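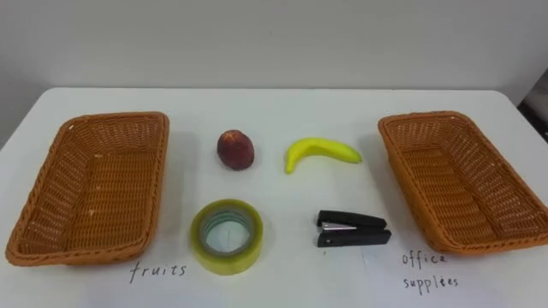
Two woven baskets on a white tabletop, labeled by hand for fruits and office supplies.

Break room sorting trial extended at Sandham site

25 April 2018

Pandness will extend its break room sorting trial at the Sandham office through June. The trial assigns a separate basket to each category of item left on shared tables. The categories currently in use are fruits and office supplies.

Under the procedure, the category name is written on the tabletop directly in front of each basket. Items found between the baskets are sorted at the end of the working day. Baskets are emptied twice a week. Fruit that is soft or cut is discarded, and office supplies go back to the stock cabinet on the same floor.

The first phase covered 12 tables and ran for 30 working days. In that period 885 items were logged, most of them office supplies. Pens and other small articles were recorded singly and boxed articles by the box.

The baskets are plastic wicker with a rolled rim and were supplied by Vestergaard. Each can be rinsed in a standard sink.

A second site, Markmont, will join the trial in June with up to 2 tables per floor. Marker ink for the labels will be changed at that time to a type that can be removed with water. The log sheet stays the same.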